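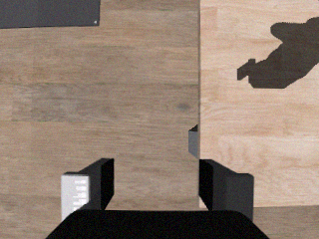
Birkska Cold-Weather Birdseed Mix, 396 oz sack

Price on request, which is our way of saying it changed again in January.

Birkska is the seed mix we sell to people who started with one feeder and now have a problem. It's mostly black oil sunflower, with white millet, cracked corn and enough peanut pieces to keep the jays from filing a complaint. No red milo, because the birds throw it on the ground and then you own a lawn full of milo.

The sack has a stitched top with a pull string. Pull from the left. Pulling from the right does nothing except make the string shorter.

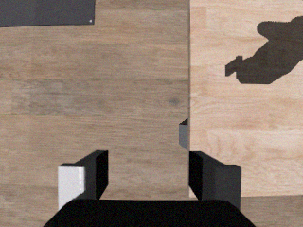
Märta Sjögren

I've written the notes on this mix since we dropped the old Prolico blend, and the question I get most is about squirrels. Yes, they like it. We do sell the Oei baffle, rated by its maker for squirrels and by mine for slow squirrels.

Store it in a metal can with a lid that locks. Mice can smell a torn sack from the next county - or so it seems at 3 a.m.

Orders ship by the sack or by the pallet. Feed stores taking 100 sacks or more should ask for Nii Addo, who handles freight and will want to know if you have a loading dock. A driveway is a different conversation.

Opened sacks can't be returned. Neither can birds.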